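Why Does a Sweater Stretch?

Grab the bottom of your T-shirt and pull it sideways. Boing! Now try that with a bed sheet. It hardly moves, does it? Both might be made of the very same cotton, so what's going on?

The secret is in how the yarn travels. In a woven cloth, like a sheet, the threads run in straight lines. One set goes up and down, and another set goes side to side, over and under, over and under. Pull on a straight thread and it has almost nowhere to go.

Knitting is completely different (and pretty amazing!). A knitter makes a loop, pulls another loop through it, then another through that one, row after row. Every loop is a little curve of yarn. When you pull on the cloth the curves flatten out, and when you let go they spring back toward their old shape. Your socks are doing this all day long, every time you wiggle your toes!

Now feel the cuff of a sweater. It's bumpy, with ridges and valleys, and it hugs your wrist. That's called ribbing. To make it, knitters switch between two stitches: knit stitches, which pop forward, and purl stitches, which sink back. The cloth folds up like a tiny accordion, so it can open wide for your hand and then squeeze in again.

Want to test it yourself? Ask a grown-up for an old sock and an old cotton napkin. Lay a ruler on the table, mark 4 inches on each one with chalk, and pull gently. How far apart do the marks get? Write it down! Then turn the napkin so you're pulling from corner to corner. Surprise, it stretches more that way, because the little squares of thread tip over into diamonds.

My friend Kagiso Modise once knitted a scarf with nearly 801 rows, and it got even longer after she hung it on a hook for the winter. All those heavy loops were slowly pulling each other down! So if you have a favorite big sweater, fold it and put it in a drawer.
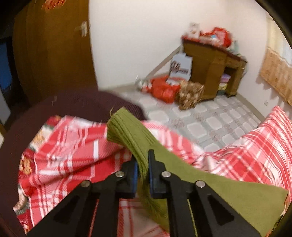 And if a loop ever snags on something, don't snip it! Stretch the cloth gently in every direction and the extra yarn will often slide back into its neighbors.

Back to top | Contact Stalano Kids | © Stalano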